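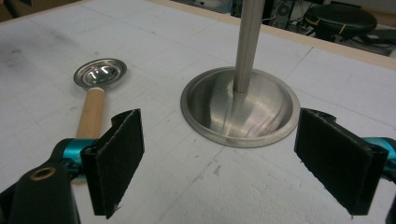 Ask Analyn Ocampo how she came to write rules for a living and she will laugh, pour you more coffee than you asked for, and start with the story of a ladle. It was her first December at Hingate, and two people were demonstrating the same kitchen task in two quite different ways, both sure they had it right.

"Neither of them was wrong, you know, they were both lovely and careful people," she says. "We just hadn't written anything down!"

What she wrote down ran to 2 pages at first. The handbook now has 131 entries, and she can recite a surprising number of them (she did, for me, over a plate of shortbread).
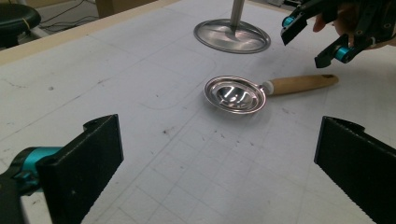 Good practice, as Ocampo tells it, begins well before anybody closes a gripper on anything. Her rules cover how wide the fingers should be open on approach, how long to pause, and what to do when a hand slips. She is especially fond of the entry on sharing a table. When a scoop lies with its wooden handle pointing toward a second person's gripper, she wants it settled out loud who goes for the handle and who keeps clear. "Say it, even if you feel silly," she tells new people. "I still feel silly, and I say it every time."

Shiny things get a page of their own. Polished steel throws back whatever light is over it, and she asks people to look at the bowl of a spoon from a couple of angles before they start.

Not everyone took to the handbook right away. Osvaldo Queiroz, who had been at Hingate longer than she had, thought it would slow everybody down. "I told her I'd read it when I retired," he says, grinning. He gave in after a batch of around 200 demonstrations had to be done over, and he has since written the section on slips himself.

The next edition is due in August 2026. Ocampo would like it to be shorter, though she already has a folder of new entries that people have sent her, and she hasn't had the heart to turn down any of them yet.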